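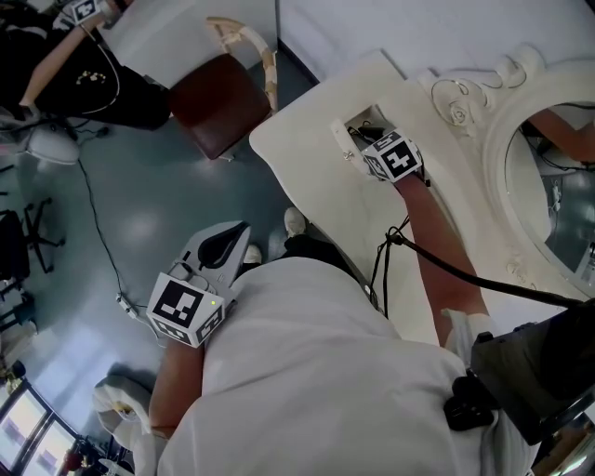

At the white vanity table, right hand in the drawer opening.

Horance Reader Review Archive
Interim progress report to the Navickas Fund
Reporting period: October to March
Prepared by Ieva Toom, project lead

1. Status

The project is on schedule for cataloging and behind schedule for rights clearance. Spending is within the approved budget. No change to the end date is requested in this report.

The grant covers the collection, cataloging and online publication of reader reviews of romance and crime fiction originally printed in small newsletters and fan magazines. Most of these were stapled, had short print runs and were never deposited with a library. The reviews are the main surviving record of how readers received several hundred paperback series.

2. Cataloging

At the end of the period, 224 newsletter issues had been received. Of these, 135 have been fully cataloged at the level of the single review, with reviewer name or pen name, book title, author, series, publisher and page. Another 91 were to be cataloged only at issue level under the original plan, but Vija Strazds has found that their contents pages are unreliable. Reviews listed are sometimes missing and unlisted reviews are common. We now propose to treat these in the same way as the others, using hours saved on scanning. The two groups overlap by two issues which were received in duplicate with different covers, and both copies are being kept.

Pen names remain the slowest part of the work. One reviewer of dark romance used at least four spellings of the same initials. We record the name as printed and add a linked authority entry only when a second source supports it. Guesses go in the staff notes field and are not shown to the public.

Series order has also needed attention. Newsletters often numbered books by the month they reached the reviewer, and this does not match the publisher's order. The catalog carries both numbers where they differ.

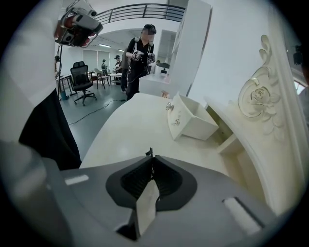
The vanity dresser beyond the gripper jaws.

3. Content notes

Many of the reviews discuss plots that involve abduction, violence or coercion. The application promised content notes for these. Algirdas Liepiņa drafted a list of terms, and it was tested on a sample of cataloged reviews by two readers working separately. Agreement was good on violence and poor on anything to do with consent, where the reviews themselves are vague or use the slang of the time.

The list has been shortened as a result. A note is now applied when the review text names the subject. It is not applied on the basis of what the cataloger knows about the book. This leaves some gaps, and the help page will say so.

Spoilers are handled separately. Reviews that give away the ending are flagged and collapsed on the results page, and the full text opens on request.

4. Rights clearance

This is the weak point of the period. Letters went to every newsletter editor for whom we hold an address. Replies have been slow, and three editors have asked for terms that the grant does not allow, mainly payment per review. Gunārs Lapiņa is in correspondence with all of them.

Copyright in the reviews usually rests with the reviewer, so an editor's consent is not enough by itself. Where no reviewer can be found after a documented search, the catalog record will be published without the text. The short quotation field, limited to two sentences, will be left blank in these cases until legal advice has been received. 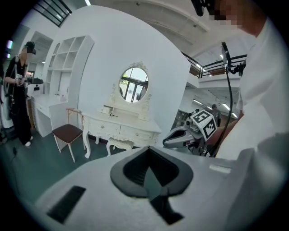
The effect on the public launch is limited. Records without text can be searched and are still useful to anyone tracing the reception of a single author. They will, however, make up a larger share of the site than the application predicted.

5. Platform

The search interface runs on Pluvlow. Import from the old spreadsheet is complete. Diacritics in author names were lost in the first import and were restored in the second. Sorting by series number still fails when the number contains a letter, and a fix is expected in the next release.

Test users were able to find a review by title without help. Searching by trope ("second chance," "marriage of convenience," "undercover") was used far more than expected, and a browse list of tropes has been added to the work plan under Diveck, our indexing workstream.

6. Risks

Rights clearance: high, as above.
Staff time: medium. Uldis Org moves to half time in the next period, and his scanning work is nearly finished.
Paper condition: low. Rusted staples have been removed from all issues scanned so far.

7. Next period

Complete review-level cataloging of the remaining issues. Send second letters to editors who have not replied. Publish the content note list and the trope list for comment. Submit a revised budget line moving unspent scanning funds to cataloging, for which the Fund's written approval is requested.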